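February
By the Barkwood Children's Page

Why Does a Cloth Drink Water?

You spill your milk. It runs over the table and wants to go down on the floor. You take a cloth, you put it on the milk, and the milk goes away. But where did it go? A cloth has no mouth and no stomach.

To understand this, we must look very close. If you have a magnifying glass, take it and look at a kitchen cloth or a towel. You will see that it is made from many small threads. Each thread is made from even thinner hairs, which we call fibers. Between the fibers there are spaces. They are so narrow that your eye alone cannot find them. The water can find them very well.

Water is made of tiny pieces, called molecules. These pieces like to hold each other. This is why a drop of water is round and does not fall apart into dust. But water also likes to hold other things. It holds glass, it holds paper, and it holds cotton very much. When water touches a cotton fiber, it climbs on it a little. The water in front pulls the water behind, like children in a line who are holding hands. So the water walks into all the narrow spaces, and it can even walk up! This has a difficult name: capillary action. You can say it slowly. Ca-pil-lar-y.

Trees use it too. In the forest near Urkstead there is an old pine which is 56 feet high, and water must travel from the roots to the needles at the top. Capillary action helps, but for such a long way the tree needs also the help of the sun. The sun dries the needles, and the drying pulls more water up from below.
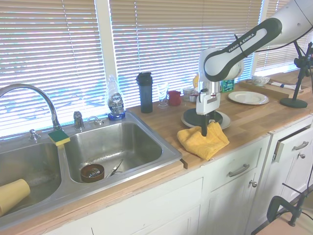

A yellow cloth on a wooden kitchen counter, next to the plates.

Not every cloth drinks the same. A raincoat is also made of cloth, but water rolls off it. The raincoat has a thin layer on it which water does not like to hold. A cotton towel is good at drinking, and a towel with little loops is better still, for the loops make more places where the water can sit. An old towel is often better than a new one. New towels sometimes have a soft finish from the factory, and it goes away after you wash them some times.

Can a cloth drink forever? No. When all the spaces are full, the next water stays on the table. Then you must squeeze the cloth over the sink. Your hands make the spaces small, and the water has no more room and runs out. After this the cloth can drink again.

Try it yourself

You need two glasses, water and one paper towel. Ask a grown-up if you may use the kitchen table.

Fill one glass with water almost to the top. Leave the other glass empty and put it beside the first one. Roll the paper towel into a long rope. Put one end deep in the water and the other end in the empty glass, so that it makes a bridge.

Look at it after 5 minutes. How far did the water walk? Now go and play, and come back in the afternoon. There should be water in the second glass. If you put a little food color in the first glass, you can see the walking much better. Red and blue are good, yellow is hard to see.

When the water in both glasses is equally high, it stops. You can draw what you saw and hang it on the wall.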